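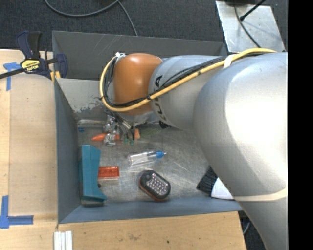 18 July 2025: small stuff day

Too hot to sleep past six so I got up and did the thing I've been putting off since we moved to Wostcombe, the small stuff. Big stuff is easy! You carry a couch through a door and then it's a couch in a room and you sit on it. Small stuff just goes from a drawer to a box to another drawer, and I swear it has babies on the way.

Anyway. The gray metal bin is now officially where all of it goes first. I love that bin. It's beat up, scratches all over the back, paint chipped dark along the bottom of the sloping part, and I've had at least one person offer to sand it and repaint it for me and I said absolutely not. I like that blue-gray. You couldn't buy that color on purpose now, or you could and it would cost a fortune and be called Harbor Mist or something.

The sloping wall is the best part. In a square box everything goes to the corners and you're in there scraping with your fingernails. With a slope you can push a handful up and look at it and let it slide back down. I spent way too long doing that this morning with my coffee going cold next to me.

Rules I made for myself, writing them down so I can't weasel out later:

Everything small goes in the bin before it goes anywhere else. No side piles. If I can't say what it is, it goes in the don't-know jar. Nothing goes back in the kitchen drawer unless it gets used in the kitchen. And no looking things up on my phone in the middle of it, which is how I lost an entire afternoon last time reading about the history of upholstery tacks.

I broke the no side piles rule before breakfast.

Kitchen drawer

Did this one first, it was the worst. Out of it came: dead pens, birthday candles (used, why), the allen key from the bed, the allen key from the other bed, twist ties, soy sauce packets, a bottle opener shaped like a fish that I had accused my sister of stealing, rubber bands gone crunchy, and a thermometer for meat that I replaced twice. So now there are 3 meat thermometers in this house and we hardly ever roast anything.

I texted my sister an apology about the fish. She wrote back "I KNEW IT" and then a second later "I want it though." Fine. It's in an envelope by the door.

Crunchy rubber bands are a weird thing to be upset over but I did feel a little sad throwing them out. My grandmother kept hers on a doorknob. They went crunchy too, and she'd just put new ones on top. When I was little I thought that was what doorknobs were for.

Wiped the drawer out with vinegar and there was a whole layer down there, crumbs and glitter and what I think was once a cough drop. Lined it with the leftover shelf paper from the pantry, the lemon kind. It doesn't quite reach the back. I'm not going to think about it.

The hardware coffee can

Oh this was satisfying. The can is all screws and washers and picture hooks, dumped in together by me over years and years, and by whoever had the can before me, it came with the workbench. I tipped it out on an old sheet on the floor and sat down in the middle like a kid at the beach. Long screws in one heap, short ones in another, hooks, anything with a plastic anchor still attached, and then a heap of bent nails that I finally, finally admitted I'm never going to straighten.

I put everything decent in the little drawers of the Lamik cabinet. I bought that cabinet at a yard sale last September thinking it would change my life and then used it as a plant stand! It has tiny label holders on the front and I cut up index cards to fit. My handwriting got worse as I went along. The last one says something that could be WASHERS or could be WALRUS.

One drawer sticks. I rubbed a candle stub along the runner (so there, the used birthday candles did have a purpose) and it's better, not great. You have to lift and pull.

Had to run over to Barrios for felt pads, the cabinet was scratching the shelf every time I opened anything. Of course once you're in there you look around. Came home with felt pads, a new flashlight, a packet of cup hooks and tomato fertilizer. I don't have tomatoes yet. I went in for felt pads. The hooks went straight into a labeled drawer though, and I'd like some credit for that.

Lunch

Cold noodles standing up at the counter. It was so hot by then that the tape on the boxes had started to let go all by itself, I could hear it peeling in the hall. Put the fan on the floor, which was a mistake with all those index card scraps around.

Bike things

I have owned one bicycle at a time my whole adult life and I have enough little bike parts to fill a shoebox. Where do they come from? Valve caps, mostly. Then reflectors, a bell with no top, patches so old the glue had gone solid in the tube, half a brake pad, and the bracket for a light I left on a train.

I took a bag of it down to Bikemeo later in the afternoon and they were so nice, they went through it with me on the counter and kept the reflectors and the caps for their free box. The guy held up one piece and said he hadn't seen one of those in 15 years. I asked what it was and he told me and I have already forgotten. It has to do with gears. He was so happy with it that I let him have it.

Rode home the long way, by the water. Hardly any breeze down there either, just everybody sitting on the wall with their shoes off. I should go down there more. I say that every time.

The don't-know jar

It's a pickle jar and it's more than 7 inches tall and it was full by four o'clock. That's embarrassing for somebody who claims to know her own house. There's a black plastic foot off something. There's a key, a really tiny one, like for a diary or a music box, and I haven't got either (this one's a composition book from the drugstore and anyone can open it, hello). There's a metal ring with a notch. There's a white knob that doesn't fit the stove, the dryer, or the radio, I went around the house trying it on everything like Cinderella's shoe.

The deal with the jar is it gets until the end of September. If nothing in the house falls over or quits working by then, the whole jar goes. I'm saying that now with great confidence. I know perfectly well I'll take the tiny key out first.

Coins and so on

Did the coat pockets last. Mostly tissues. Enough change for a couple of loads at the laundromat, if we still went to the laundromat, and I got a silly little pang there too. I don't miss the dryers or the smell but I miss having nothing to do for an hour. Movie stub from the old place, ink all gone, I only know it's a movie stub from the shape. One glove. It's always a left one. I must be hard on the right ones, or I take that one off to get my keys and set it down on the roof of the car, which now that I've written it out is exactly what happens.

Buttons I put in the blue cookie tin. I'm not sorting buttons. Buttons are meant to be all in together and you stir them around with your hand and it sounds like rain. I did that for a bit. If I ever have to match one on a shirt I'll be cross with myself and I don't care.

What's left

Not done. I thought I'd be done! The bathroom shelf is still a crime, the desk hasn't been touched, and there are 2 boxes in the closet marked MISC in my own writing from the move. I lifted the flap on one of them and saw an extension cord and a potato masher and closed it again. Another day. There's still an assortment of little odds and ends sitting in the bin too, and I could've pushed on and finished those, but my back had opinions and the light was going gold in the front room and I wanted to sit in it.

I'd like a second tray of some kind for the halfway stuff, the things I know the name of but don't know the home of. A muffin tin might do it. I have a muffin tin somewhere, it's warped from when I put it under cold water hot, and I never make muffins in it now, they come out on a tilt. Must look for that tomorrow. It's probably in MISC with the masher.

Also need: more index cards, a new pen that isn't dying, D batteries for the flashlight (I bought a flashlight and didn't check what it took, of course I did), lightbulb for over the sink. Call about the screen door. Put the fish opener in the mail before I get attached to it again.

My hands smell like pennies. I've washed them with dish soap and then with lemon and they still smell like pennies. I went out on the back step after supper with a bowl of cherries, spitting the pits into the hedge, and all I could taste was a little bit of cherry and a little bit of coffee can. Good day though. The kitchen drawer opens with one finger now. I've been in there to open and shut it a few times, just walking past.

Window's up, fan's in it, sheets off the bed and only the thin one on. I can hear that one drawer label flapping in the breeze from the hall, the walrus one. I'll tape it in the morning.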